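Luvisora Guesthouse, four nights in September

The website for Luvisora promises "an intimate conversation with the sea." From our balcony it was more of a long-distance call. You can see the water if you stand in the left corner and lean, and my husband Rami Atallah, who is taller, claims he also saw a boat.

I'll start with the good part, which is the bed. I have slept in places charging twice as much where the mattress had opinions. This one was firm, wide and quiet, and the pillows came in two thicknesses, so we could stop fighting over the decent one. The shower was strong and hot at seven in the morning, when everyone else in the building was also using theirs.

The climb is another matter. The listing says the house is "moments from the harbor," and going down, it is. Coming back up with groceries, you have time to go over most of your life decisions. Take the minibus from the Khasawneh bakery. It runs until 10 p.m. and the driver will let you off at the gate if you ask nicely. 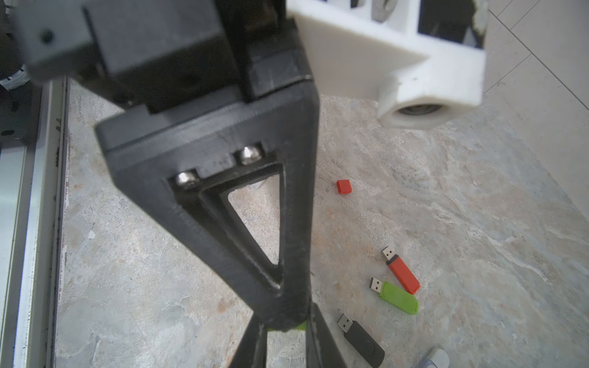
Breakfast is served from eight until the good cheese is gone, so around 8:20. After that you're left with the eggs, which are fine, and a fig jam I would have happily taken home by the bucket. The coffee comes from a machine with one button. I pressed it every day hoping for a different result.

The pool is small and very cold, and by mid-afternoon it belongs to whoever brought the biggest inflatable. Go before breakfast. We had it to ourselves on three of our mornings and felt like minor royalty.

Wi-Fi worked in the lounge and in our bathroom. I answered a surprising amount of email from the edge of the tub.

Would I stay again? Yes, but I'd ask for room 4, which is on the top floor and has the view ours was supposed to have. I'd also pack lighter. Rami would like it noted that he carried both bags.

Lama Rizk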